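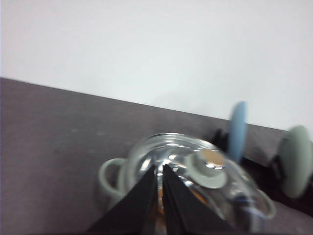

The teapot station, seen from the gripper.

Print this page | E-mail this page

Open Day at the Stevstead Robot Kitchen: Your Questions

What will I see?
Robot arms working with everyday kitchen things! We have a teapot, plates in a dish rack, mugs and a few bits of food, and the arms work with them all day long. You can stand at the rail and watch the table, or look up at the big screen, which shows the view from the camera at the gripper. Most visitors end up glued to the screen (so do we).

When is it?
21 July 2020. Doors open in the morning and you can drop in whenever you like. The last demonstration starts an hour before closing.

Do I need a ticket?
Yes, but it's free. The hall holds 92 people at a time, so please pick an entry slot. We had 1,278 visitors at the February open day and the line went out past the bike racks.

Why a teapot? Isn't that easy?
Try explaining to a machine where clear glass starts and stops! Light comes straight through it and bounces off it, and the reflections shift every time the camera moves. Treasa Hennessy gives a short talk on this at the Maldonado table, and it's the one I'd tell a friend to catch.

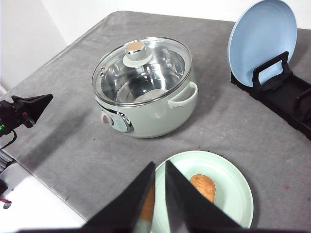
Hot pot, plates and bread on the gray cloth.

Can I try driving an arm?
You can. The Jollard practice table is open to anyone tall enough to see over it. You get two minutes, and moving a bread roll onto a plate is harder than it looks. Kids tend to be very good at it.

Do the robots ever drop things?
Oh yes. We don't stop the demonstration when it happens, and you're welcome to ask what went wrong.

Is the food real, and can I eat it?
Please don't eat anything from the demonstration tables. Sandwiches and coffee are sold in the Sketon lobby.

Is it loud?
Not very. The arms hum a little and the talks use a microphone. Quiet hour is the first hour after opening, with the speakers off.

Can I take photos?
Please do, but no flash. It shows up in the gripper cameras.

Can I bring a school group?
We'd love that. Write to Kathleen Mac Carthaigh at the visitor desk and she'll set aside a slot for you, with extra time at the practice table.

Print this page | E-mail this page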